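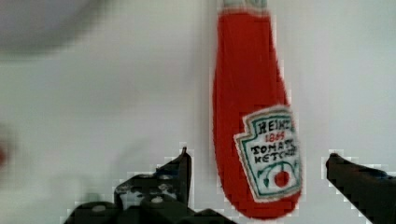 Henier 两指电动夹爪套装在六月到货,装在一台现有的六轴协作臂上,用于桌面物品的抓取与放置。本文只讨论采购时需要弄清楚的几件事:报价单里有什么,报价单外还要花什么,以及哪些选配可以推迟。先说腕部相机,因为它对预算的影响最大。安装位置合适时,两根黑色手指都能进入视野,指间的开口也看得清,瓶身底部落在两指之间,操作员据此判断闭合时机已经够用;但视野偏窄,番茄酱瓶标签上的字在右侧被截掉一点,背景里的东西是虚的。如果任务要求在接近阶段识别标签全文,单靠腕部这一路相机有风险,预算里应当留出第二路固定相机的位置。

一、报价构成

夹爪本体加控制盒,供应商 Feddale 的单价为 2,000 欧元,不含税,不含运费。腕部相机及支架是单独一行,500 欧元。备用手指一副 123 欧元。控制盒的线缆包含在本体价格内,延长线不包含。固件升级在保修期内免费,过保之后的条款在报价单上没有写,我们另发邮件要求对方书面确认,建议照做。

需要注意的是,法兰转接件不在标准套装里。Henier 的安装孔位与常见协作臂的末端法兰并不总能直接对上,Feddale 的销售页面把转接件归入“机械附件”,不勾选就不会出现在总价中。我们第一次下单时漏掉了这一项,设备到货后多等了一个交货周期。转接件本身不贵,贵的是机械臂闲置的那段时间。

二、重量与负载余量

夹爪连同相机支架实测 636 克,与规格书相差很小,可以接受。负载核算时应把转接件、线缆下垂部分和最重的被抓物一并计入,再与机械臂在最大伸展半径处的允许负载比较。很多采购表只填夹爪自重,这样算出来的余量偏乐观。重心偏移也要填进控制器,相机支架使重心偏向一侧,不填的话,拖动示教时能明显感到手腕在往下坠。

三、手指

标配手指刚性好,指尖较窄,伸进物体与桌面之间的缝隙没有困难。代价是接触面积小。对外形圆钝、表面柔软的物体,夹持位置稍有偏差就会出现转动,尤其是瓶形物,夹在重心以下时瓶颈一端会摆。改夹瓶身中段后,情况有改善。Henier 另有一款宽指,我们没有购买,无法评价。

指面的防滑垫是粘贴式。前两周没有问题,之后左指垫片的一角翘起,用同规格胶重新粘过一次。备用手指自带垫片,但垫片不单卖,这一点不合理。按每天数小时的使用强度,我建议首批就买一副备用手指,把它当作耗材列入年度预算,不要放在维修项下。

四、线缆

线缆是本次评测里扣分最多的部分。夹爪电源线、通信线与相机线各走各的,没有随附束线附件。手腕转到极限附近时,线会绷紧;放松时,线圈又会垂到台面,可能扫到小件物品。规格书给出的最小弯曲半径是按单根线写的,几根线捆在一起后实际能弯的程度要小一些。

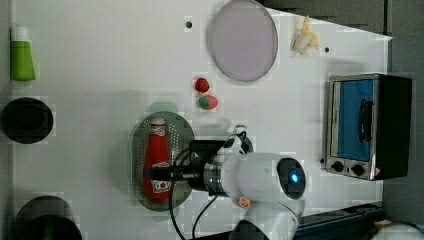 我们最后采用的办法是在前臂处加一个固定点,给手腕留一段活动弧,余下部分从台边引下去。Stukis 的拖链套件也考虑过,报价合理,但它对这种尺寸的机械臂来说偏硬,会给腕关节带来额外的阻力,因此退回。若工位固定、动作重复,拖链仍然值得买;若经常更换任务,可重复使用的扎带更省事。

五、台面与周边物品

台面预算常被低估。白色哑光台面对视觉有利,影子柔和,物体边缘好提取,黑色容器和浅色盘子都能分得开。缺点是浅色物体对比度不足,反光的机械臂外壳也会影响自动曝光。我们用的是 Rácz 的模块化台架,横梁强度足够,机械臂加减速时台面没有可感的晃动。台面上预留的孔应提前规划,小件可能卡在孔边,不用的孔最好配盖。

周边物品的费用也应单列。玩具食物、盘子、沥水盘和小烤箱这类东西单价低,采购流程却与设备相同,分批报销很费时间。建议一次性列一张清单,并为每种物品买两份:一份使用,一份封存。软质玩具的颜色和形状会随使用变化,封存件可以作为以后比对的基准。带门的电器还要考虑开门方向和机械臂的可达范围,最好先在台面上用纸板占位,再决定尺寸。

多孔的金属沥水盘值得单独提一句。它的边缘可以作为放置时的限位,但孔阵会干扰深度相机,表面出现缺点。如果验收指标里包含放置精度,应事先约定用哪一种容器测试,避免供应商用平底盘交差。

六、软件与接口

控制盒支持 Modbus RTU 和一套厂家自己的以太网协议。前者稳定,后者功能全,但文档只有英文和匈牙利文,且两版内容不完全一致,力控参数的单位以英文版为准。力度设定分档,低档适合软物,最低一档在闭合末段偶有停顿,重新回零后消失。开合位置反馈可用,抓取成功与否的判断需要自己写,厂家的“已夹持”标志对柔软物体不可靠:物体被压缩时,手指越过了预设位置,标志有时不置位。

开发工时应写入预算。我们从开箱到能稳定执行取放,用掉的工时比原计划多出一倍,主要花在坐标标定和上述标志的替代逻辑上。相机标定板没有随附,需自备。

七、推荐的采购顺序

首批:夹爪本体、转接件、腕部相机、备用手指一副。
第二批:固定俯视相机、孔盖、前臂固定件。
可以推迟:宽指、拖链、力传感器。力传感器在做插接类任务之前用处有限。

八、评分

机械部分:8/10
电气与线缆:5/10
软件与文档:6/10
供货与售后:7/10

保修期自发货日起算,而设备在途和等待转接件的时间都会计入其中。下单前应要求 Feddale 改为自验收日起算,我们的第二张订单已按此条款签署,价格未变。宽指如有机会借到样件,会在本页补充数据。

最后更新:2020年9月6日,星期日 | 联系我们 | 版权所有,转载请注明出处 | 返回顶部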